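Brerden Work Table, wide, brown matte top

Sold by Galent. Tested in our own workshop before we agreed to list it.

Every table maker says their top is tough. Husar said it about the grey one we stopped selling in February, and that one came back to us with its edges lifting. So when the Brerden arrived with the words "built for real work" on its leaflet, Sheena Tosh put the leaflet in the bin and the table in the workshop, and we left it there for 27 weeks before writing any of this.

What you get

A wide, plain table with a brown top and a matte finish. No drawers, no shelf, no clever bits. The legs come separately in the same delivery and take one person and a hex key most of an hour. The instructions say 19 minutes. Niall Baxter has built more tables than anyone here and he didn't get near it.

Does the top mark?

Yes, it does. The maker calls the surface "scuff resistant", a phrase we have left out of our own listing. Drag something heavy over it and you get a lighter streak. Some of these fade if you go over them with a damp cloth, most don't. On a glossy top you would notice every one of them under a lamp. On this one they are easier to live with, and that is as far as I'd go.

If you want a table that looks new in a year, buy a cheaper one and keep a mat on it - or look at the Elteo, which has a harder top and a price to go with it.

Does it wobble?

Less than I expected. Ours stands on an old floor that isn't level, and the adjustable feet dealt with that once we had worked out which way they turn. Tighten the leg bolts again after the first week. Ours had all loosened a little, and the leaflet doesn't mention it.

What we don't like

The corners are square and they find your hip. The top is heavy for its size, so don't plan on shifting it every Friday to sweep. And the maker offers one colour, described as "warm walnut tone". It's brown. 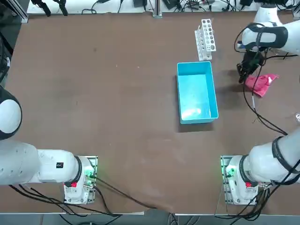
Can I drill or clamp into the top?

Clamps are fine at the edges as long as you put a scrap of wood under the jaw. Drilling is allowed too, but the maker won't take the table back once there is a hole in it, and neither will we.

Cleaning

Warm water, a little washing-up liquid, a soft cloth. We tried the spray that Brerden sells alongside it and could see no difference, so we don't stock it.

Delivery and returns

Two parcels, kerbside only. The top needs two people to carry. Returns within 9 days if it's unused and still in its wrapping. Spare feet and bolts can be ordered from us separately; ask for the Brerden 2000 set and check the bag before you sign for it, as our first one was short of a bolt.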